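# Osix bench sim

Simulation files and recorded runs for the arm on the shared bench at the Pallitz workshop. Version 2 of the set, 5 February 2021.

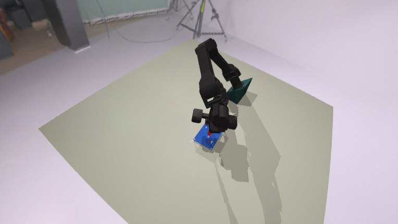

*Simulated render: black arm over the blue plate, teal wedge to the upper right.*

## What this is

Osix is a small arm project built in a shared workshop. The real arm takes up a whole bench and can only be run when the room is free, so most motion work is tried in simulation first. This repo holds the scene, the arm model, the task scripts and a set of recorded runs.

The task in every run is the same: start from the park pose, move the red fingertip to the raised part of the blue plate, press down, and go back to park. The wedge stays on the mat and must not be moved.

All data here is simulated. Runs on the real arm are kept in a separate repo (`osix-bench-real`) and use a different log format.

## Contents

```
osix-bench-sim/
 scene/ mat, plate, wedge, backdrop
 arm/ link meshes, joint limits, gripper
 tasks/ press.py, park.py, sweep.py
 runs/ one folder per run
 tools/ replay, export, limit check
 CHANGES.md
```

Each run folder has:

- `joints.csv` – joint angles and commanded angles, one row per step
- `contact.csv` – contact events between the fingertip and anything else
- `meta.json` – seed, plate offset, script version, result
- `frames/` – rendered stills, only for runs with `render: true`

There are 200 runs. Of these, 29 are marked `failed` in the metadata and 52 have rendered frames. Failed runs are left in on purpose. Filter on `result` if you don't want them.

## Setup

You need Python 3.8 and the Velum physics package. Nothing else in the repo needs a GPU, but rendering without one is slow.

```
pip install -r requirements.txt
python tools/check_limits.py
python tasks/press.py --seed 4 --render
```

`check_limits.py` should print `ok` for every joint. If it complains about the wrist, your copy of `arm/limits.yaml` is from before August and needs to be replaced. The old file let the wrist turn far enough to put the motor housing through the forearm.

To play back a recorded run:

```
python tools/replay.py runs/0017
```

Replay uses the commanded angles by default. Pass `--measured` for the simulated joint readings. The two differ most at the start of the press, where the arm sags a little before the controller catches up.

## Scene notes

The plate is a separate body and is pinned to the mat. Its offset from the mat center changes with the seed. The light blue raised part is fixed to the plate and does not travel – it's there to give the fingertip a target and nothing clicks when it is pressed. A press counts when contact force stays over the threshold set in `tasks/press.py`.

The white dots at the plate corners are visual only. They have no collision shape.

The wedge is free to slide. Any wedge contact at all marks the run as failed, even a light brush. Most of the failures come from this, and they cluster at offsets where the arm has to fold tightly to reach the plate.

The studio background has no effect on the physics. You can turn it off with `--plain`, and the task scripts don't use it.

## Known problems

- Shadows look blotchy at the default light setting. Raising `light_samples` helps but makes each frame much slower.
- `sweep.py` ignores `--plain`.
- Friction on the fingertip is a guess. We haven't measured the real rubber.
- `contact.csv` sometimes lists the same event twice when the fingertip lands on the edge of the raised part.
- Joint names don't match the labels on the Najjar driver board. There is a lookup table in `arm/names.yaml`, and it should be used for any export to the real arm.

## Before running anything on the real arm

Exported paths are not safe just because they passed here. The sim has no cables, no bench edge and no people. Run the path at the lowest speed first, with a hand on the stop switch, and clear the bench of clamps and tools.

`tools/export.py` writes a speed cap into every file. Leave it in.

## License and changes

Code is MIT. Meshes and recorded runs are CC BY 4.0. Changes between versions are listed in `CHANGES.md`. Please open an issue with the run number and seed if a replay doesn't match its log.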